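Surkilton Motor Fair, 2023-07-26

I'd been meaning to get out to Surkilton for years, and this time my friend Ah-rin Ma had a spare ticket, so off we went in her old hatchback with the windows down and a bag of peaches between us. The parking field was already filling up when we got there, and we still had a fair hike to the gate (wear real shoes, please learn from me!).

We started with the big sedans, naturally. Druvard had 3 of them lined up near the entrance, and I climbed into every one. The middle trim was my favorite by a mile – soft seats, a fat steering wheel, and actual knobs for the heat and the radio. The top trim has a huge screen instead, and I poked at it for a good while before I found the fan speed. The back seat is roomy, though Ah-rin thought the door opening was low and bumped her head getting out. Twice! 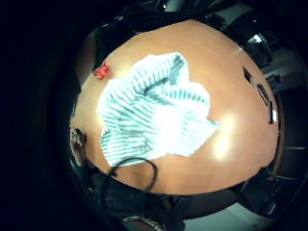

After lunch we joined the line for the Rathore ride-along, which took forever but was worth it. You sit in back while one of their drivers takes you for a loop out past the grain elevator and home again by the river road. Ours was a six-cylinder, and it pulled up that hill without any fuss at all. Very quiet, too, except for some wind noise by my left ear once we got up to highway speed. The driver said it had 2704 miles on it and had been to shows since January.

The Bullow hall was more of a mixed bag. They had a cutaway transmission with a crank you could turn, and I could have stayed there all day, but the wagon I'd come to see was locked and roped off. The sales guy took my email and promised me a test drive. We'll see! He also wanted a $500 deposit to hold a spot on the list, and I said I'd sleep on it.

We left with sunburned necks and nearly 9 pounds of brochures, most of them Ah-rin's. She's leaning toward the Druvard now, and I'm going back to the dealer in town next week to see if the cheaper one comes in that dark green.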